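Zarnstead opens its family message locker to everyone this August

For immediate release

Hi, I'm Ifeanyi Akinola, and I run Zarnstead, a small software company that has spent far too many evenings arguing about group chats. I usually get someone else to write these announcements, and they usually come back sounding like a bank. So this time I'm writing it myself, and you'll have to put up with me.

The news first. From August, our private messaging app Ukitz will be open to anyone who wants it. Up to now you needed an invitation from somebody already using it, which kept things manageable for us but drove people's cousins up the wall. The invitation codes are going. You download it, you pick a name, you're in.

The bigger news, at least in our office, is a feature called the locker. It's the thing I've wanted to build from the start and I'm pretty chuffed to be finally talking about it in public.

What the locker does

Every conversation in Ukitz now has a locker attached to it. Anything you write goes into the chat as normal, and after 30 days it leaves the chat and moves to the locker, where only the people who were in the conversation at the time can open it. If you joined the netball group last week, you don't get to scroll back through three years of other people's opinions about the coach. If you leave, you can take your own messages with you, or wipe them, and the others keep theirs.

The locker is encrypted on your own phone before it goes anywhere near our servers. We don't hold the key. If somebody turns up with the proper paperwork and asks us for the contents of your chats, we can hand over the date you signed up and the email address you used, and after that we're out of things to give them. I know a lot of companies say something along these lines, so we've put the full technical write-up on our site, with the boring bits left in, and we'd love people who know their stuff to pick holes in it. Please do! We've had two outside reviews already and both of them found things. We fixed those and published what they were.

Why we bothered

I grew up in a family that's spread over a few countries, and the family chat is how we do everything. Birthdays, recipes, who's picking up Grandma, a long-running argument about whether my uncle's car was blue or green. A couple of years ago I went looking for one old message in there and spent an hour reading things I'd written when I was tired or cranky or showing off. None of it was terrible. But it was all just sitting there, and I had no idea who could read it or where it was kept, and I build this stuff for a living.

Most of us talk in chats the way we talk in the kitchen. You say half a thing, you make a bad joke, you complain about work and then feel better. In the kitchen it's gone by the time the kettle boils. Online it gets a date stamp and a search box, and years later it can be read by someone who wasn't there and doesn't know you were joking. I don't think we've caught up with that yet, any of us, and I include myself.

I'm not here to tell you that social media is wrecking the world. I met some of my favourite people online and I'd be lost without it. I just think the default settings should be kinder, and that you shouldn't need a law degree to work out what happens to a message after you hit send.

What else is changing

Group names and group photos are now private by default, so somebody who guesses the link to your group sees nothing at all. You can set a conversation so that screenshots show everyone a notice (it won't stop a person with a second phone, and we say so in the app). Read receipts are off until you turn them on. There's a plain words page for every setting, written by people and checked by our parents, who were merciless.

We've also put a limit on group size, and I know this one will be unpopular with some of you. A Ukitz group now tops out at 100 people. Past that it stops being a conversation and turns into a noticeboard, and there are plenty of good noticeboards around. Existing groups that are bigger than that can stay as they are.

And no, there are still no ads. Ukitz is free for ordinary use. If you want extra locker storage there's a small yearly fee, and that's how we pay the rent. The price is on the website and it'll be the same for everyone, new or old.

Who helped

The design work for the locker was done with Adebisi, the studio that looked after our very first logo and has forgiven us for everything we did to it since. They came up with the little door that swings shut when a message moves across, and I've caught myself sitting and watching it more than once. They also talked me out of a sound effect. I still think it was a good sound effect.

Menberg is hosting the service for us, on servers they run themselves, and their support crew took a phone call from me at 3 am during testing and were much nicer about it than I would have been.
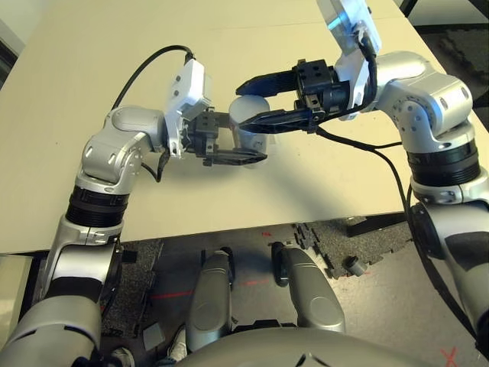 Words by Ifeanyi Akinola
Founder, Zarnstead
Filed under: Company news, Privacy, Messaging

A big thank you as well to everybody who's been on the invitation-only version. You sent us bug reports, you sent us rants, and one of you sent a hand-drawn map of our settings menu with the word "why" written on it in four places. It's on the wall beside my desk. The menu has been redone and I hope you'll recognise your influence.

Getting hold of it

Ukitz will be in the usual app stores for phones and tablets in August, and there'll be a version that runs in your browser on the same day. If you've already got the app you don't need to do a thing, as the locker will show up after the update and ask whether you want it switched on for your older chats. Take your time with that question. You can say no, and you can change your mind later from the settings page.

If you're moving a group over from somewhere else, there's an import tool, but please ask the others in the group before you use it. Their words are in there too. The tool sends each person a request before it brings over anything they wrote, and if they don't answer, their messages stay where they were. Some early users found this annoying and I've had a few stern emails on the subject. We're keeping it.

Schools and clubs can get in touch with us for help setting up. We've written a short guide for parents and kids to read together, covering what to share, what to leave out and what to do if a chat turns nasty. It's free to print and copy, and you don't need to use our app to make use of it.

For the media

I'm happy to do interviews, by phone or video or over a coffee if you're close by. I'm also happy to be asked hard questions about encryption, kids' accounts and what we do about abuse reports, and if I don't know the answer I'll put you on to the person here who does. Screenshots, logos and the technical write-up are in the press section of the Zarnstead website, along with a contact form that comes straight to me. Mornings are best. I'm useless after lunch.

About Zarnstead

Zarnstead makes Ukitz, a private messaging app for families, friends and small groups. The company is independently owned and is supported by its paying members.

Ends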